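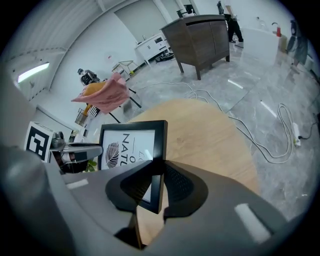 Returning a framed print after the stated return period
Posted 08/12/2025 in Consumer Matters

I purchased a framed print from the Prirton online store. The order confirmation allows 26 days for returns. The parcel was held by the carrier, Pludar, and reached me after that period had ended. Prirton has declined the return on the ground that the period runs from the date of dispatch. I wish to know whether this position is correct and what steps are open to me.

Ustix

The starting point is the wording of the terms in force when the order was placed. Many sellers count from delivery, and some count from dispatch – the confirmation message should state which. Where the terms are silent, you may reasonably ask for the period to be counted from delivery. The following steps are suggested.

1. Save the order confirmation and the full Pludar tracking record.
2. Write to the seller, state both dates, and request a written decision.

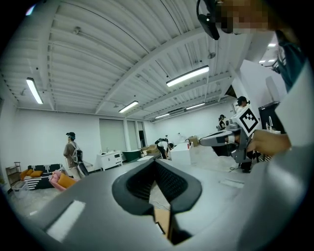 3. If the request is refused, ask your card issuer whether a dispute may still be filed. Issuers set their own time limits.

Verstraete

I had the same trouble with a lamp last January. They gave store credit after the second letter. Keep the original packaging until the matter is closed.

Prirton_buyer_1,001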